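Filed under: Fundraising & Development > Pledges, Recurring Gifts

Multi-year pledge recorded as one gift or as installments?

pranow_ledger
We run a small community choir and have just closed a two-year pledge drive. The forms say "I intend to give" with an annual amount. Our database (Shirima, hosted version) wants either a single pledge record with a schedule or separate pledges per year. I entered the first batch as single records and the year-end report now shows the full value in year one. Is that correct, or did I set it up wrong?

kettledrum8
Correct if the pledge is unconditional. You book the whole thing when the promise is made, discounted if the amounts matter, and the later years carry a time restriction. The cash report is a separate thing. Check that you are running the pledge report and the receipts report with the same date basis.

S. Carretero
I would not book it at all yet. "I intend to give" is a statement of intent. A promise reads "I pledge" or "I will give." Our auditor made us reverse 612 entries over that wording, and we spent most of July doing it.

kettledrum8
That depends on the auditor. Ours looked at the whole form, including the signature line and the payment schedule, and treated it as a promise. Wording alone did not decide it.

S. Carretero
Does your form say the donor can change or cancel at any time? Ours did. That sentence is what settled it for us.

pranow_ledger
Ours says "this may be revised at any time by written notice." So I assume that puts me on the Carretero side.

metevon_user
Probably. Keep the records in the system but flag them as intentions so they stay out of receivables. In Metevon there is a status field for it. In Shirima I believe you have to make a custom gift type and exclude it from the GL export. Do not delete and re-enter, you will lose the link to the solicitation code.

pranow_ledger
Made the gift type. The export still picks up 8 of them.

metevon_user
Those were likely posted already. Changing the type after posting does not touch the ledger. You need to reverse the posting, change the type, then save.

kettledrum8
And reverse in the same period if the period is still open. If it is closed, make an adjusting entry and attach a note.

pranow_ledger
Period is open. Reversed all of them and the export is clean. The receivable balance dropped to $1,692, and I can tie that to a signed grant letter from the Pekelham fund.

Remaining question is reminders. I was going to send them quarterly off the schedule.
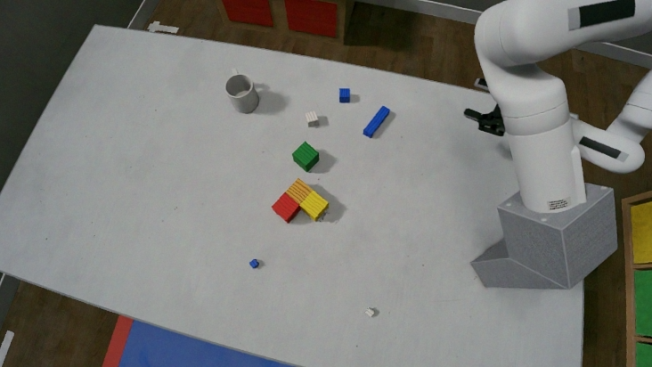

The schedule still generates due dates even with the custom type, so the mail merge works. I am less sure about the word "due" in the letter.

S. Carretero
Take it out. If you are treating these as intentions, the letter should not read like an invoice. Ours says "your planned gift for this year," with the amount and a return slip.

Saturnino Carretero

kettledrum8
"Planned gift" means bequests to a lot of donors. I would use "your gift for this year." Also, quarterly reminders on an annual amount are too many. One a month ahead, one a month after.

S. Carretero
Fair point on "planned." I disagree on frequency. Over half of ours pay on the second reminder, and a few on the third.

pranow_ledger
Going with two reminders and the plain wording. I will change the form to "I pledge" for the next drive and ask the auditor about the revision clause before it gets printed.

metevon_user
Ask about the donor advised fund people too while you have them on the phone. Some sponsors will not pay against a binding pledge, so you may want a second version of the form.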